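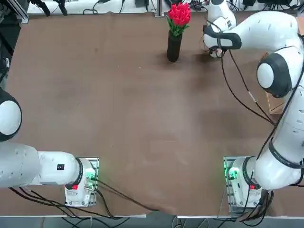 Figure 1. Bouquet of red tulips in a black vase, standing near the far edge of a brown table.

4. Vase life and the trouble with household reports

Most advice on keeping cut tulips comes down to a number of days. The seller promises so many, the packet of flower food promises a few more, and the buyer is left to compare the promise with what happens on the table. We set out in this section to ask how much weight such numbers can bear when they come from ordinary homes. Our answer is less encouraging than the one given by Cattaneo in the earlier Lernville report, and we use much of the same material to reach it.

4.1 Where the records come from

The Lernville diaries were kept by 122 households over a single February. Each household bought tulips from one of the market stalls supplied by Abou Zeid, put them in water at home, and wrote a line or two each evening until the flowers were thrown out. Half of the households were given sachets of Erkance to add to the water. The others were told to use plain tap water and to leave out sugar, bleach, lemonade, coins and anything else their families might recommend. From the diaries it is clear that several did not leave them out.

Evaristo Cattaneo designed the diary form and was the first to write it up. His reading was that the additive gave a useful gain, that the gain held across homes of different kinds, and that shoppers could therefore trust the claim printed on the sachet. We have no quarrel with the arithmetic. The days were added up correctly. What we doubt is whether the thing being added up was the same thing from one kitchen to the next.

4.2 When is a tulip finished?

In a controlled room, the end of vase life is fixed by rule. A petal drops, a stem gives way, the color goes past a mark on a chart, and the person on duty writes it down. The diary form asked people to record "the day the flowers were over." That is a fair everyday question, and people gave it everyday answers. Some households stopped at the first fallen petal. Others kept the vase until the water smelled. One diary ends on the day the writer's sister came to stay, with the remark that the tulips "would not do for company," though the entry from the evening before calls them lovely.

Tulips make this worse than most flowers would. The stems go on growing after they are cut, and they turn toward the light, so a bunch that stood up straight on the first day may lean and sprawl a few days later while being perfectly sound. To one reader of the form that is wilting. To another it is what tulips do, and the best part of having them. The petals open wide in a warm room and close again when it cools, and we found diaries in which the same bunch was "nearly over" at supper and "much better" the next evening, with the improvement put down to the sachet.

A rule would have helped. Cattaneo considered one and decided against it, on the grounds that shoppers do not live by rules and that the study was meant to reflect real use. We understand the argument. But if real use is what is being measured, then the results describe how long people in Lernville will put up with an aging bunch of tulips, and the link from there to anything in the water is weak.

4.3 What the households knew

Every household in the additive group knew it was in the additive group. The sachets were handed over in their printed wrappers, with the claim on the front. We asked Cattaneo about this and he replied, reasonably enough, that plain wrappers would have cost money the study did not have. The effect on the diaries is easy to see all the same. Those with sachets wrote more. They changed the water more often, trimmed the stems without being told to, and moved the vase away from heaters. Any one of these would be expected to help a cut tulip, and fresh water and a clean vase may well do more than everything else on the list. The plain-water group had been told, in effect, to do nothing special, and many took that as an instruction.

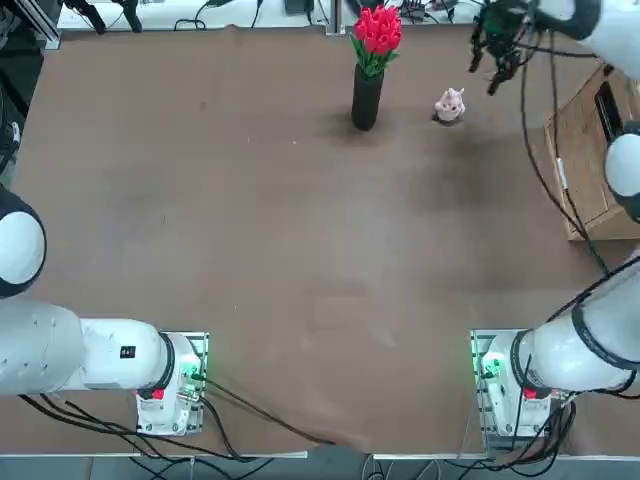
So the comparison was between two sets of people who had been treated differently from the moment they left the stall. The gain that was found may be due to the additive. It may equally be due to care, and the diaries cannot separate the two. We tried. Where a diary mentions changing the water, we marked it, and then compared only the households that did so. The gap between the groups became too small to be worth a sentence on a wrapper. This is a rough test, and a household that changed the water without writing it down would have been missed. Still, it points the way we would expect.

4.4 The second town

The Warneck records are shorter and, in our view, better. Abdelkrim Badawi ran them after reading the first report, and he made three changes. The powder came in unmarked paper, with half the packets holding nothing of use to a plant. The end of vase life was tied to a printed drawing, so that a household stopped when its flowers matched the drawing and no sooner. And each household was asked where the vase stood, a point left off the Lernville form altogether.

That last question turned out to matter more than the powder. Bunches kept on tables well away from a window or radiator were reported as lasting longer than those kept on sills, whichever packet had been used. None of this will surprise anyone who has left flowers over a heater. Cool conditions slow a cut stem down. Yet placement goes unmentioned on most packets we have seen, perhaps for the simple reason that it cannot be sold in one.

We do not want to lean too hard on Warneck either. The households were found through a gardening club, and people who join gardening clubs are not a fair picture of people who buy tulips along with the milk. Several wrote that they had guessed which packet they had been given from the way it dissolved. Badawi did not check whether the guesses were right, and we wish he had. The drawing, too, showed a single flower, and a bunch does not age as one. Households had to decide for themselves whether the first bloom to match the drawing ended the record or the last one did.

4.5 Larger numbers, same doubts

It has been put to us that these are small studies and that the answer is to run a big one. Cattaneo has proposed a diary panel of 2000 households, to be widened to 3000 if stallholders agree to hand out the forms. We would welcome more data, but size will not cure the faults set out above. If each household ends its record on a private whim, a larger panel gives a steadier average of whims. If the sachet changes how people behave, it will change how a great many people behave. A panel of that size would give a very firm figure, and the firmness would be mistaken for proof.

A smaller study done with more care would tell us more. The forms should say what counts as the end, for a bloom and for a bunch. The packets should look, feel and dissolve alike. The vases should be washed the same way beforehand, a step neither town took, even though a vase that last held old stems may well carry enough dirt to spoil fresh water within a day. And somebody other than the person who bought the flowers should look at them. We know this last point is awkward -- few people want a stranger calling every evening about their tulips -- but photographs taken at a set hour and judged by someone who has not been told about the packets would go a long way.

There is also the matter of the flowers before they reach the home. Abou Zeid supplied both towns, and was generous in doing so, but we were given no record of when any bunch was cut or how long it had been held cold. A bunch that has spent a week in a store has used up days that no additive will give back. If older stock went to one group more than the other, even by accident, the difference could be as large as the gain reported. We asked whether the stalls had handed out bunches in any fixed order. Two stallholders said yes and described different orders. The rest did not remember, and by then the buckets had long been refilled.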